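How to Plan a Permitted Street March

Posted Jun 8, 2019 by Glenys Marsden
Print this page | E-mail to a friend
26 shares | 3 comments

These steps cover a march of up to 3000 people on public streets. They follow the procedure used in Jandbridge for the equal pay march last October. Other towns use different forms and deadlines, so check with the city clerk before you start.

Step 1. Fix the route

Walk the full route at the hour the march will take place. Record every signal, bus stop, construction fence and curb without a ramp. Choose an assembly point with at least two exits. Do not end the march in an enclosed square. If one exit is blocked, the crowd has to be able to leave by another.

Step 2. File the application

The clerk will ask for a route map, start and finish times, an expected head count and the name of one responsible person. Give a single phone number and keep that phone charged. File the sound permit separately if you plan to use amplified speech. Keep a stamped copy of each form.

Step 3. Recruit and brief marshals

The Jandbridge march had 157 marshals. Place them in pairs at each crossing and along both sides of the column. Brief them in person the evening before. Marshals do not argue with hecklers. They stand between the heckler and the march, face the march, and keep people moving. Issue a vest large enough to fit over a winter coat.

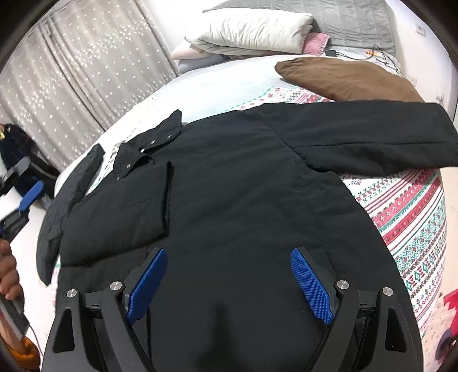
Step 4. Set up communications

Use one radio channel for marshals and a second for first aid and legal observers. Darren Pickering ran the radio desk in Jandbridge and logged each call with the time and location. Write the legal support number on paper cards. Phones get lost or run down.

Step 5. Publish instructions for marchers

State the assembly time, route, finish time and nearest transit stops. Tell people to bring water, any medicine they need and clothing for several hours outdoors. List the accessible meeting point on its own line.
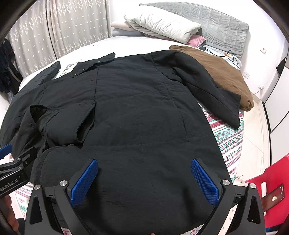 Step 6. Close the event

Announce the end from the stage and repeat it. Keep marshals at the exits until the square has cleared. Collect radios and vests against the sign-out sheet. File incident notes within two days, while witnesses can still be reached.

Print this page | E-mail to a friend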